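The Second Clerk of Grekbridge

The trouble with a prophecy is that somebody has to decide when it has failed. In Grekbridge the job has fallen to Siamak Pakzad, a retired land surveyor who never asked for it and who would, he tells me, rather be doing his tomatoes.

Pakzad belongs to a Bible study that has met in the same upstairs room for longer than most of its members have had reading glasses. They are a mild crowd. They bring soup. But a few years back one of them came home from a conference with a book that matched the seals in Revelation to a list of recent headlines, and for a while the soup went cold every week.

"There was a drought, so that was the black horse," says Pakzad. "Then it rained and we had to put the horse back."

His answer was a ledger. Anyone who wanted to announce that a verse had been fulfilled could do so, provided they wrote down the verse, the event and what they expected to happen next. Then everyone waited. The ledger now holds 355 entries. Pakzad will not say how many have come true, partly out of kindness and partly because two of the authors still give him rides to the eye doctor.

Sorcha MacKinnon wrote a good many of them. She is cheerful about it. She had the European currency down as the mark of the beast, then barcodes, then a supermarket loyalty card, which she went on using because of the discount on coffee. "I figured if it was the mark, I already had it," she says.

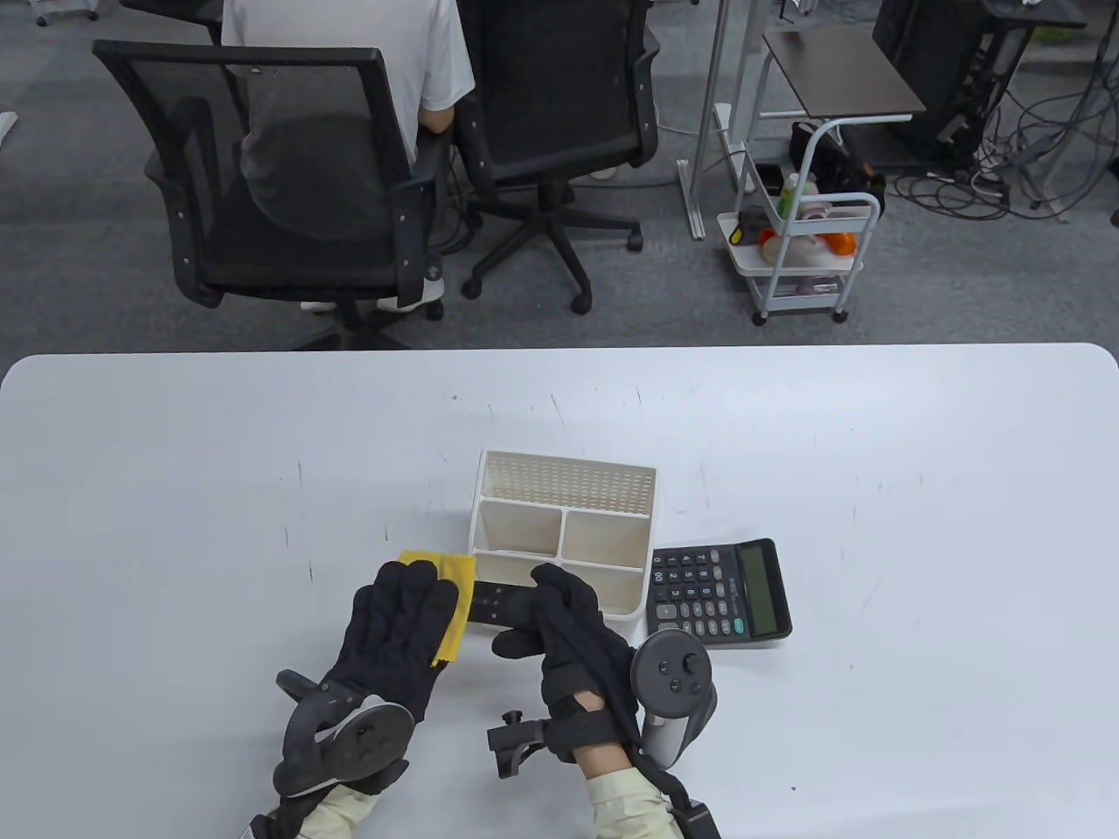
Desk organizer, calculator and yellow cloth.

What MacKinnon misses, she admits, is the feeling of being early. Read the right chapter on the right morning and the evening news became a personal letter. It is a hard thing to give up for a three-month stretch in Leviticus, which is what the group did next.

Banafsheh Safavi, who teaches a night course on apocalyptic writing two towns over, thinks the ledger ought to be standard equipment. Her students tend to arrive wanting a timetable. She hands them Daniel and asks what it might have meant to people living under a king who was making their lives miserable, and a fair number look at her as if she had served them the wrong entree.

"They want it to be about their phone," she says. "I tell them it had a long career before their phone."

She is not out to spoil anybody's fun. The old books are strange, and she likes them strange. A beast with ten horns was frightening and thrilling before it was assigned to a trade agreement, and in her view the trade agreement has never once improved it.

The ledger has its critics. Hacer Keskin, who left the group and then came back to it, says writing things down made people timid. Some of them stopped predicting altogether, and others learned to predict like horoscopes. Entry after entry from one December expects "trouble among the nations," a forecast that has so far been very hard to beat.

Pakzad allows that she has a point. He has been thinking of adding a column for how surprised everybody was. He has also been asked to throw the book out, to publish it, and to let somebody's nephew put it on a computer. He has said no to all three and bought a second pen.

The week I visited, they were reading the letter to Laodicea, the church that was neither hot nor cold. No one proposed a modern candidate. There was a pause in which you could feel several people thinking of one. Then MacKinnon asked who had the bread, and Pakzad, who had been holding the ledger open on his knee, closed it and went to look in the kitchen.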